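Chapter 6
Heat in the Home: Conduction, Convection and Radiation

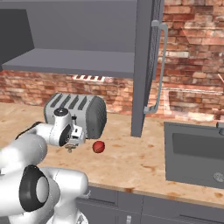

Most of the energy used in an ordinary house goes on making things warmer. Rooms are heated, water is heated, and food is heated, and in each case energy has to travel from a hot place to a cooler one. Physicists call this energy transfer by heating, and there are three ways in which it can take place. A kitchen is a good place to study all three. A toaster such as the silver four-slot one on the countertop here browns bread mainly by radiation from hot wires, which do not need to touch the slice. A saucepan on an electric hob is heated mainly by conduction, and the water inside it is stirred by convection. By the end of this chapter you should be able to say which of the three is at work in a given case, and to explain why a change in material, shape or colour can speed it up or slow it down.

What you should already know

You will need the particle model from Chapter 2, in particular the idea that particles in a solid vibrate about fixed positions while those in a liquid or gas can move past one another. You will also need the equation linking power, energy and time from Chapter 4:

energy transferred (joules) = power (watts) x time (seconds)

If you are unsure of either, work through the revision questions at the end of those chapters before going on.

6.1 Temperature and energy are different quantities

A lit match is much hotter than a bath full of warm water, but the bath would do far more to warm a cold room. Temperature tells us how fast, on average, the particles in a substance are moving. The energy stored in the substance depends on its temperature, on how much of it there is, and on what it is made of.

When two objects at different temperatures are placed in contact, energy passes from the hotter to the cooler until both are at the same temperature. We then say that they are in thermal equilibrium. Particles continue to exchange energy after this point, but as much passes one way as the other, so there is no overall change.

Cold is not a substance and does not move. When people say that an open door lets the cold in, they are describing two things: warm air leaving the room and cooler air taking its place. In written answers, always describe the direction in which energy is transferred.

Example 6.1

A toaster has a power rating of 800 W. How much energy does it transfer in two minutes?

Two minutes is 120 seconds.
Energy = 800 x 120 = 96,000 J, or 96 kJ.

Some of this energy warms the bread and drives off water from its surface. The rest warms the case of the toaster and the air nearby. The bread does not begin to brown until its surface is well above the boiling point of water, which is why a moist slice takes longer than a stale one.

6.2 Three ways for energy to travel

Conduction is the transfer of energy through a material from particle to particle. Particles at the hot end vibrate more strongly and pass energy to their neighbours. Metals conduct well because they also contain electrons that are free to move through the whole piece and carry energy with them. Wood, plastic, glass and still air are poor conductors, and are called insulators.

Convection is the transfer of energy by the movement of a liquid or gas. When part of a fluid is warmed it expands, becomes less dense and rises. Cooler, denser fluid sinks to replace it, and the flow that results is called a convection current. Convection cannot take place in a solid, as its particles are held in position.

Radiation, in this chapter, means infrared radiation. It travels as a wave and needs no particles at all, so it can cross empty space. All objects give out infrared radiation, and hotter objects give out more of it. Dull, dark surfaces are good at both absorbing and emitting it. Shiny, light surfaces are poor at both and reflect much of what reaches them.

In practice the three usually happen together. The name "radiator" for the metal panel under a window is misleading, for a large part of its energy reaches the room by convection.

6.3 Case study: the terraces at Bloxham Road, Javosbridge

One October, the housing engineer Arūnas Priedītis was asked to find out why a row of brick houses in Javosbridge was costly to heat. The houses had solid walls, single glazing at the back and very little insulation in the loft. He began with one house and recorded the temperature in the kitchen, the hall and the loft every ten minutes for a fortnight. The loft followed the temperature of the kitchen closely, with a short delay. Energy from downstairs was passing through the ceilings by conduction and being carried upwards through gaps around the hatch by convection.

The loft was then insulated with mineral wool and the hatch was fitted with a foam seal. Mineral wool works by trapping air in small pockets. Air is a poor conductor, and in small pockets it cannot circulate, so both conduction and convection are reduced. Over the next heating season the household used 1,311 kWh less gas than in the one before. The weather in the two seasons was similar, though not identical, and this limits how firmly we can draw a conclusion from one house.

Faraji Mosoti, who taught evening classes in building science at Gretcombe, later used the readings with his students. He asked them to list every other change that might have affected the result. Their list included the thermostat setting, the number of people at home during the day, and how often the back door was opened. We shall return to this list in Section 6.7, when we look at fair testing.

Key words

conduction, convection, convection current, emitter, infrared radiation, insulator, thermal equilibrium

Before you read on

1. Explain why a metal spoon at room temperature feels colder than a wooden one from the same drawer.

2. The heating element in an electric kettle is placed at the bottom. Describe what would happen to the water if it were placed near the top.

3. A cup of tea cools from 80 °C to 43 °C when left on a table. Name each way in which energy leaves the tea, and suggest one change to the cup that would reduce each of them.

4. Using the figures in Example 6.1, calculate the energy the toaster would transfer in three and a half minutes.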